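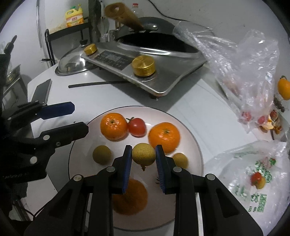 盘子里的三个橘子和两颗龙眼

第四讲 耐力赛的进站策略(课堂讲义)

上回我们讲了轮胎衰减,有几位同学课后跑来问我:既然新胎那么快,干吗不多进几次站?这个问题问得好,今天就从它讲起。我先打个招呼,这一讲算术有点多,不过都是加减乘除,手机计算器就够用了。

一、进一次站到底花多少时间

很多人看转播,只盯着车停在维修区里那几秒到几十秒。其实进站损失要从赛车离开正常行车线那一刻算起:减速、过限速线、在维修通道里慢慢开、停车、干活、起步、再慢慢开出去,最后还要带着冷胎并入赛道。我习惯把它拆成两块:

通道损失:就算你一秒不停,光从通道里开过去,也比在赛道上跑同一段慢。
静止时间:加油、换胎、换人,车停着不动的时间。

我们这学期一直用 Clistberg 赛道做练习,就还用它。通道损失按22秒算,换四条胎加满油按31秒算,那么一次完整进站是53秒。只加一点油、不换胎呢?静止时间能压下来,通道损失那22秒可一秒都省不掉!这就是为什么“顺便进来一下”这种话,我在指挥墙上最怕听见。

二、新胎能赚回来多少

假设旧胎每跑一圈比上一圈慢0.1秒(真实情况不会这么听话,后段往往会突然掉得厉害,咱们先当它是直线)。跑了21圈之后,你的车每圈比刚换胎时慢2.1秒。现在换一套新胎,接下来再跑21圈,每圈相对“不换”的那辆车都快2.1秒,总共赚44.1秒。

赚44.1秒,花53秒,亏了。所以单从轮胎看,这时候进站不划算。

可是别忘了油。耐力赛里车总得加油,通道损失横竖要付,静止时间里也有一部分是加油占掉的。真正该拿来跟44.1秒比的,是“换胎比不换胎多花的那几秒”。这么一比,结论马上就翻过来了。我当年刚做策略的时候在这个地方栽过跟头,把整次进站的时间都算到轮胎头上,硬是让车手多跑了一个油箱的旧胎,他下车以后一句话都没跟我说。

各位记一下这个词:边际成本。只算多出来的那一部分。

三、加油和换胎能不能同时做

看规则。有的系列赛允许同时进行,有的要求加完油才能动轮胎。两种规则下的策略差得很远:

允许同时:加油时间比换胎长的话,换胎等于白送,每次都换。
必须先后:换胎的每一秒都是额外的,这时候常见的做法是“双跑”,一套胎撑两个油箱。

还有一种规定了最短进站时间的比赛,多见于业余和混合组别。既然快了也没用,那就慢慢来,把每个螺母都拧好,安全带也让车手扣仔细。我特别喜欢这种规则,机械师的白头发能少长几根。

四、安全车

好,讲到大家最爱听的部分了。安全车出来以后,全场都慢,你在通道里损失的时间相对就小了。假设正常比赛时通道损失是22秒,安全车期间对手也在慢慢跑,你可能只损失其中一半。听上去白捡的便宜,对吧?

先别急,有三件事要查:

维修区入口开了没有。有的规则在安全车刚出动时会关闭通道,这时候冲进去,罚时比省下来的多。
油箱里还剩多少。刚加完油两圈又进去,等于把整个后半场的进站窗口往前拖,最后可能多出一次“点一口油”的进站。
你后面还有谁。双车车队尤其要当心,两台车一起进来,后面那台得排队。

去年的学员案例里有一个我每年都拿出来讲。Podbridge 车队两台车,Maxine Goodwin 开前车,Sille Bach 开后车,两人相隔4秒。安全车一出,策略员喊两台一起进。前车的活儿干得漂漂亮亮,后车在它屁股后面干等,出来的时候掉到了一串慢车后面,而且安全车期间不许超车,她就跟着队伍一圈一圈地磨。正确的做法大家可以讨论,我的意见是让 Sille 多跑一圈再进来,哪怕多费一点点油。班上也有人觉得应该让前车在安全车线以内稍微压一压速度,这要看规则允不允许拉开间隔,多数时候裁判不喜欢。

五、车手换班

换人要多少秒取决于车手的身材、座椅插件、水管和通讯线。练得好的组合,换人能完全藏在加油时间里。练得不好的,加油的人都撤了,车里还在找安全带的另一头。建议各队每个周末至少做十次干练(车不发动,只练换人),最后几次请把头盔和手套都戴上,光着手扣安全带谁都快。

另外要留意单人最长驾驶时间。下午三点热起来的时候,同一个人连跑两棒和早上连跑两棒完全是两码事,车里没空调的组别更要留余地。

六、燃油窗口怎么算

公式很简单:可用油量除以每圈油耗,向下取整,再减一圈保险。比如可用油量88升,每圈4升,算出来是22圈,减去一圈就是21圈。好,我们前面那个21圈就是这么来的,眼尖的同学大概已经发现了。

向下取整这一步请不要四舍五入。算出来21.9圈,那就是21圈,剩下那0.9圈不会有人推你回来。

油耗数据要分三档记:全力、省油、安全车。三档都在练习赛里测出来,写在一张卡片上贴到指挥墙。临场再去翻电脑,多半来不及。

作业

1. 用讲义里的数字,重新计算:如果换胎比只加油多花12秒,跑完21圈后该不该换胎?写出过程。
2. 把轮胎衰减改成每圈0.04秒,再算一遍,看看结论有没有变化。
3. 读课程网盘里的 Julum 三小时赛圈速表,找出安全车出动的那几圈,并说明你会不会进站。圈速表是 Ahmadpour 计时软件导出的,逗号和小数点有点混乱,打开之前先改一下分隔符。

作业三月底之前交到网盘,手写拍照也可以,字请写大一点。下一讲是雨胎和交叉点,讲之前请大家先把第二讲的圈速图再看一遍,我会直接接着那张图往下讲。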